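Recoating a painted workshop floor without stripping it
Asked Jan 17, 2024 in Floors & Paint
Viewed 1,250 times

My workshop is one half of an outbuilding in Caltcombe. The floor was painted by the previous owner and I have no idea what he used. It's worn through to bare concrete by the door and under the bench, and fine almost everywhere else. The whole thing is 480 square feet, so I would like to avoid taking it all back to concrete.

The man at Goodall sold me two cans of Baltudex floor enamel and said to wash the floor and roll it on. The can says to "abrade all glossy surfaces," which he didn't mention. My neighbor says paint over paint always peels and I should rent a grinder.

Questions. Can I paint over the old coat if it's still stuck down? How much sanding is enough? And does it matter that it's winter? The building has one electric heater and I only run it when I'm in there. I don't park in it, but I do roll a table saw and a tool chest around.

2 answers

Pornthip Sitthichai
Accepted answer

You can paint over it if the old coat is sound. Test it first. Cut an X through the paint with a utility knife, press duct tape hard over the cut, and pull it off fast. Do this in several spots, including next to the worn patches. If only a speck comes away at the cut, the old paint can stay. If it lifts in flakes, that area has to come off.

Then look at the shine. Old floor enamel can be scuffed all over and still have gloss left between the marks, and new paint won't grip the gloss. 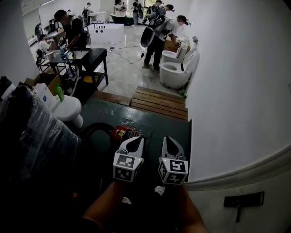 Dark green floor paint, scuffed and still slightly glossy.

Traffic scuffs don't count as sanding. Use a pole sander with 120 grit until the surface is evenly dull. You're not trying to remove anything. If there's any chance the old paint is from before lead was banned, get a test kit before you make dust. Where it's worn to concrete, feather the edges so you can't catch a fingernail on them, otherwise the line will show through.

Order I would go in: scrape anything loose, degrease, rinse twice, let it dry, sand, vacuum, wipe with a damp cloth, let it dry again. Degrease before sanding or you push the oil into the scratches. Bare spots get a coat of concrete primer — ask for one that goes with your enamel.

Winter does matter. Read the minimum temperature on the can and remember it means the slab, and the slab lags well behind the air. I did mine in October in Flondach with the heater going day and night, and it still took 10 days before I trusted it with anything on wheels. With a heater you only run now and then, I would wait for spring. Keep the saw off it as long as you can stand to. Casters leave dents in soft enamel and they don't come out.

Was this helpful? Yes (31) No (2)

deckhand_ray

just roll it on. did my whole basement no sanding and its fine, been a year. two thin coats not one thick one

Comment from asker: Did the tape test. Good in the middle, but it came up in sheets by the door, so I'll strip that strip and sand the rest. Holding off until it warms up. Does the primer need sanding too?

Comment from Pornthip Sitthichai: Only if you go past the recoat time on the label. Then a light pass.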